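Courses > Service Robotics > Unit 4 > Care of the Hand and Wrist

Print this page | E-mail this page

Overview Notes Lab Readings Contact

UNIT 4: LOOKING AFTER THE STOTENT CELL
Lecture notes, Kaisu Rantala. Lab sheet by Eino Ojala.

This is the unit I look forward to all year! Up to now we've treated the kitchen cell as something that simply runs. This week you get to keep it running, and that means hands, cables, joints, and a lot of wiping. Read the notes before lab, please, especially the part on the cable loop.

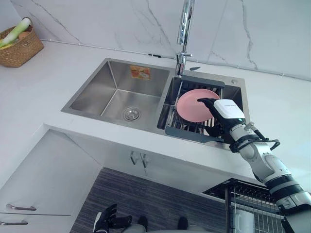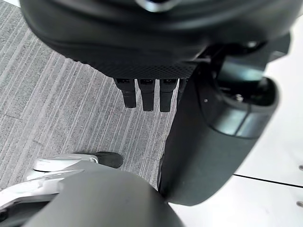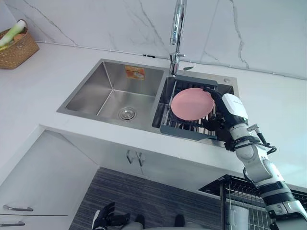

Fig. 4.1. Stotent cell at the sink. First and third: right hand on the pink plate, with the cable loop beside the arm. Middle: close view of black fingers and a joint opening.

1. Why a plate?

A plate is a wonderful test object. It's round, it's smooth, and the raised rim gives the fingers something to find. If the hand is out of adjustment, a plate will tell you long before a mug or a sponge does. We use the rack in the right basin as the reference position, and the plate leans there with its face up and to the left. Learn that pose. Every check in this unit starts or ends with it.

Look at where the fingers meet the rim in the first and third views. The contact is on the right edge in both. When you write up your own run, say which edge and which fingers, not just "grasp OK." Eino sends those back.

2. Before you touch anything

Stop the program from the console, wait for the arm to settle, then press the stop button. In that order! Pressing stop in the middle of a move leaves the arm hanging wherever it was, and the next group has to coax it home.

Sleeves up, rings off. Keep the left basin empty for the whole session. Tools go on the Huttunen cart and come back to the cart. A hex key in the drain strainer cost us most of a lab in December.

3. Fingers

Work one finger at a time, from the outside in. Bend it gently through its travel, let go, and watch how it comes back. You're feeling for grit at the joint line. A good finger moves like a door on a new hinge (you'll know it when you feel it, and it's very satisfying). A bad one hesitates at the same spot each time.

Wipe with a cloth dampened with water, then a dry one. No solvent on the textured band. The fine pattern there holds grease and crumbs, so use the soft brush and follow the lines of the pattern. Get into the small recesses at the finger bases too; they're easy to skip and that's where flour collects.

Both hands get the same treatment, including the one that isn't holding anything. Groups forget this every term.

4. Joint openings

In the middle view, find the round opening with the shiny rim. There's a small screw head inside. You may look at it, shine a light on it, and brush dust away from it. You may not turn it. If it seems to have moved from your last lab photo, write it in the Noden log and call one of us over.

5. The cable loop

My favorite part, and the cause of most of our faults. The black cable swings out from the arm and comes back in, and that loose arc is there on purpose. The wrist needs slack to turn. Tie the cable down neatly and you'll have a beautiful arm that stops halfway through a rotation.

Check it like this:
- Arm home, power off. Run two fingers along the full loop and feel for flat spots or nicks.
- Power on, slow mode, 50 wrist turns. Stand where you can see the whole arc.
- Watch the loop near the counter edge and the wire rack on the floor. It should clear both.
- Log the result under code 2217, even when all is well.

6. Putting it back in service

Run the plate routine twice at slow speed and once at normal. Compare the final pose with your notes from section 1. If the plate has crept along the rack, go back to the fingers before you start changing numbers in the program. Please, fingers first!

For next time: read the Rornau chapter on wrist calibration, and bring your log pages. We'll go through the strange ones together.

Previous unit Next unit Top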